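Partner Help > Hotel and Travel Bookings > Rate Sync > Closed Tickets

Tags: channel sync, room rates, time zone, breakfast add-on

Subject: Fall rates from Ildale property not reaching agency search

Status: Closed
Opened: 21 March 2021
Property: Griffiths Hotel, Ildale
Agency platform: Brerkum
Channel link: Neltel

Reported problem

The property loaded its fall rates into the Neltel channel link. The rates show correctly in the property's own booking page. In Brerkum agency search, the same dates return "no availability" for all double rooms. Single rooms return normally. The property has 31 double rooms open for sale on every date tested.

Agencies have been calling the front desk to book by phone. The property asks for a fix before its fall mailing goes out.

Initial checks

Property login is valid. Contract status is active on both sides. The room type map was exported and compared with the property's list. All double room codes are present and match.

A manual push of one date range was sent from Neltel. Neltel returned "accepted." Brerkum search still showed no availability after the cache was cleared.

Single rooms were pushed the same way as a control. The new price showed in search on the next refresh. The connection is working, and the fault is limited to rate plans attached to double rooms. 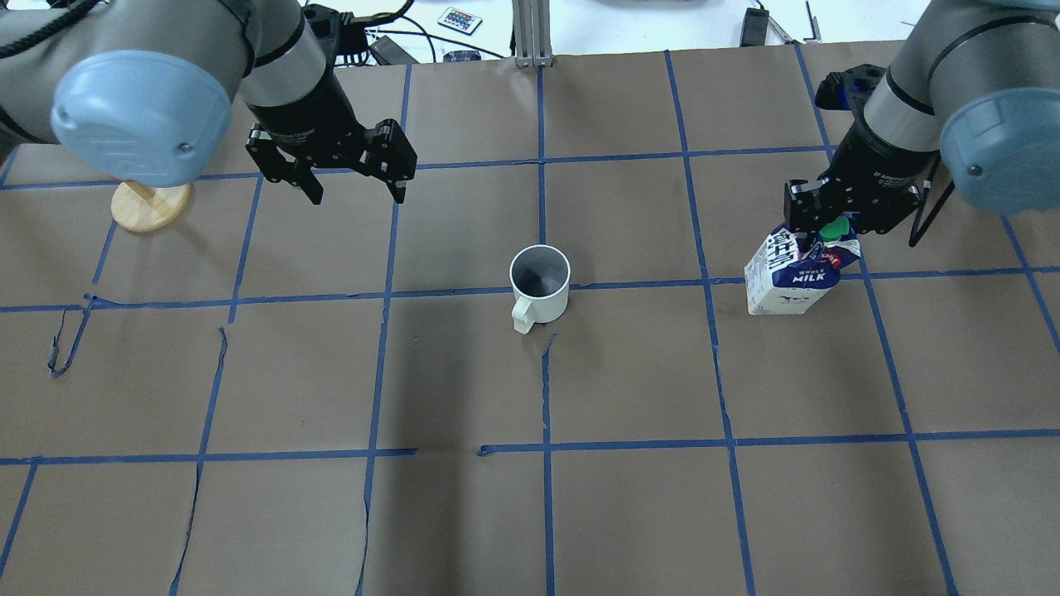
Gripper closed on the top of a small milk carton.

Message log review

The push sent 700 rate messages. All were marked "accepted" by the channel link. "Accepted" means the message was well formed and placed in the queue. It does not confirm that the rate was published to search.

The publish log on the Brerkum side was pulled next. Every double room message was held with code 3, "stay rule conflict." Held messages do not send an alert to the property, so the front desk had no way to see this.

The double room rate plans were opened one at a time. Each carries a minimum stay of 2 nights. Each also has the breakfast add-on attached, and the add-on has its own stay rule: maximum 1 night. The add-on was copied from an old single-night offer, and the rule came over with it. A stay can't satisfy both rules, and search drops the room.

The property's own booking page ignores stay rules on add-ons. This explains why the rates looked correct there.

Fix applied

1. Removed the maximum stay rule from the breakfast add-on in Neltel. The add-on price was not changed.

2. Saved the add-on and confirmed that the double room plans picked up the new version. One plan kept the old version – it had been detached from the parent add-on. Reattached by hand.

3. Released the held messages in Brerkum. They were not resent from Neltel, as a resend creates duplicates in the queue.

4. Ran agency search for two-night stays at the start, middle and end of the fall range. Double rooms returned on all three, with the correct price and breakfast shown as included.
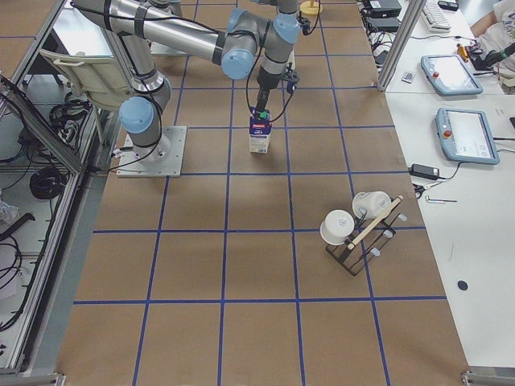
Does the property need to load its fall rates again after the stay rule is removed?

No reload is needed if the held messages are released within the queue period. If they have expired, push the rates once from Neltel and wait for the publish log to clear before pushing anything else.

Follow-up from property

Ticket reopened by the property. Double rooms now show, but the last night of the fall range is missing from search. A stay that includes the final night returns "no availability." Earlier dates are fine.

This is a separate fault. The end date in the rate plan was entered correctly. Neltel sends the end of the range as midnight, with a time zone. The property profile in Brerkum was set to a different time zone from the one in Neltel – the Brerkum profile still had the default from setup. The range closed a few hours early, and the final night fell outside it.

Changed the time zone in the Brerkum profile to match Neltel. Republished the range. The final night now shows for both single and double rooms.

The same mismatch would have moved the cancellation deadline shown to agencies. Bookings made before the change keep the deadline printed on their confirmation. The property was told to honor the printed time on those.

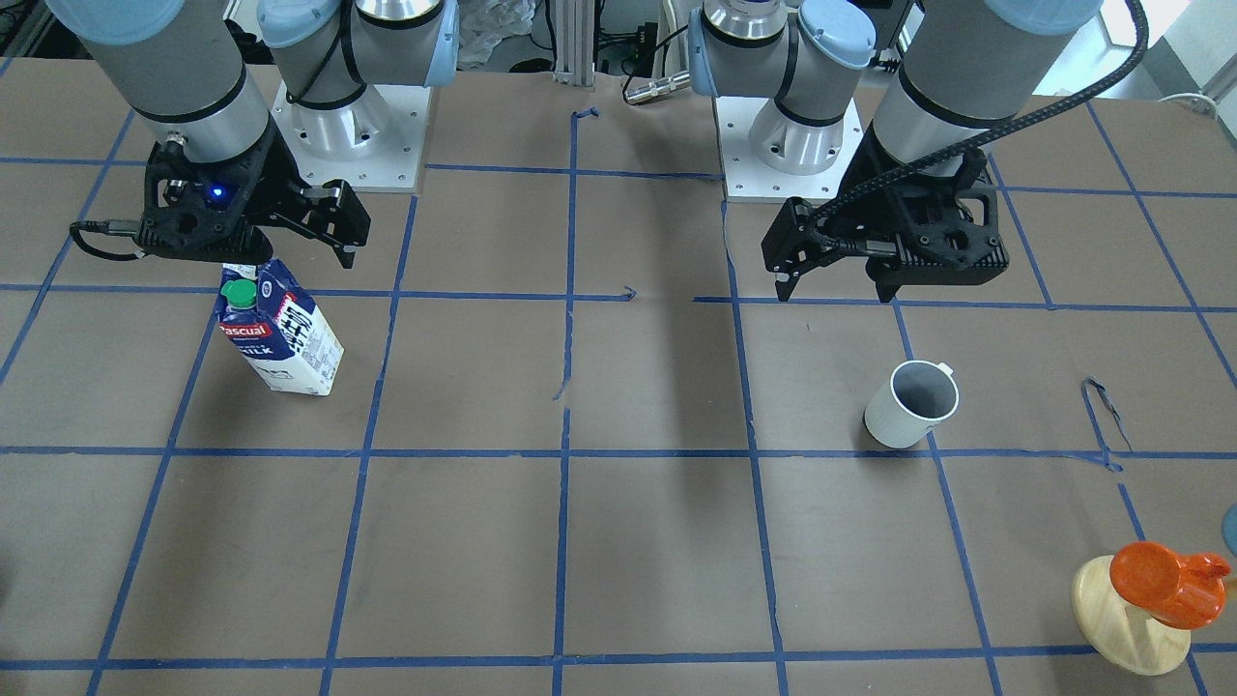 Checks for the property before the next season load

Open each add-on and look at its own stay rules, even where the add-on is free. Rules on an add-on are listed under "Restrictions," on the second tab, and are not shown in the rate plan summary.

Look at the publish log after a push. The Neltel status page is not enough. If the property account does not have access to the publish log, request it through the account settings page; access is read-only and has no charge.

Search the first and last night of the range as an agency user. Use the test agency login and not the property login, which bypasses the cache.

Do not copy old offers to build new ones unless the restrictions have been cleared first.

Open item

A request was filed with Brerkum to send an alert when messages are held with a stay rule conflict. No target release was given. The request is tracked separately and does not hold this ticket open.

Resolution: Conflicting stay rule removed from add-on; time zone corrected in property profile. Property confirmed that double rooms and the final night are bookable. Ticket closed.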